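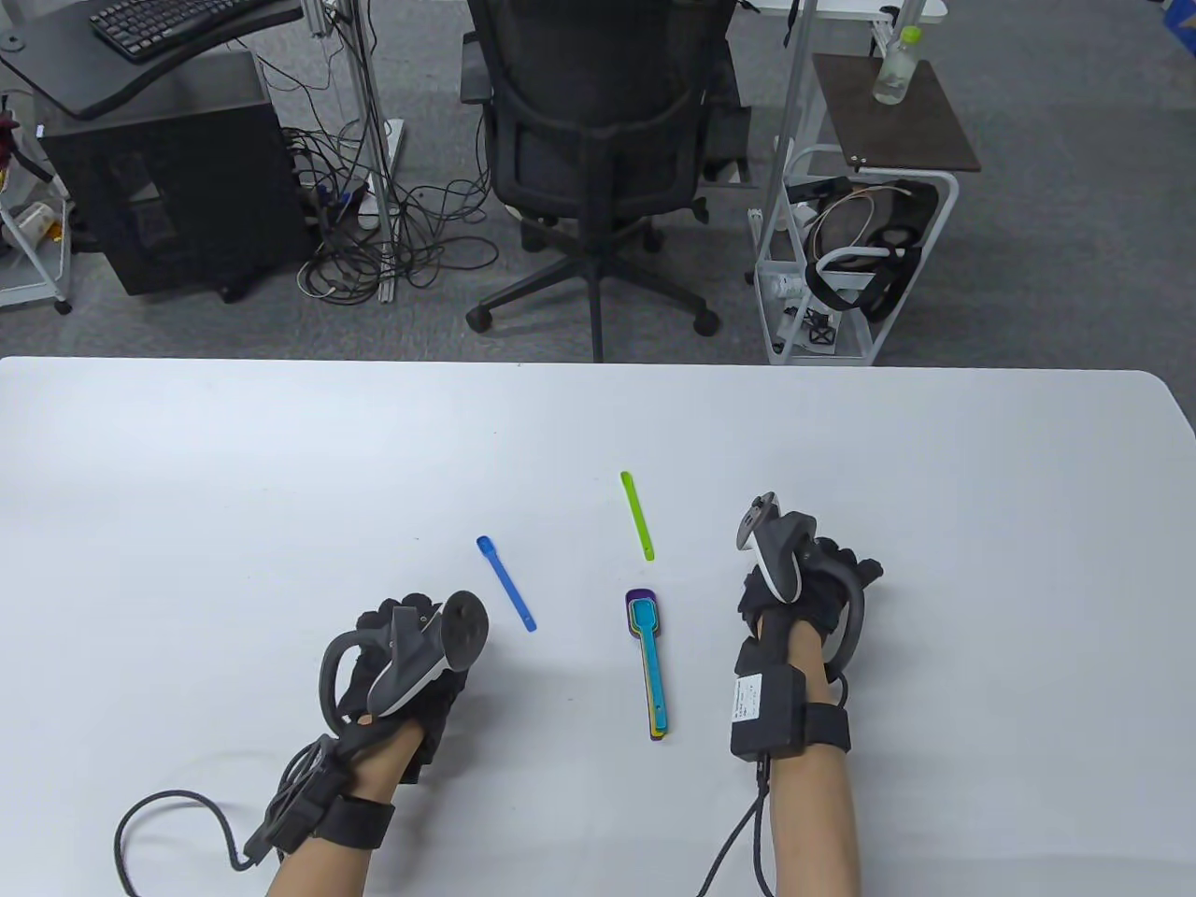

A Spoonful of Colour

Priit Paju bakes by the spoon, and he'd love the rest of us to try it. His Kikemmont kitchen classes begin with a set of measuring spoons, the bright plastic sort that nest together, and what a joy they are! You soon stop squinting at sizes and just reach for the purple or the green. Level the top with a knife – never shake it – and your baking powder comes out the same every time.

He has 47 recipes on the go now, and the cardamom buns from Flesudberg are worth the trip alone. Wash the spoons apart, dry them well and stack them biggest first.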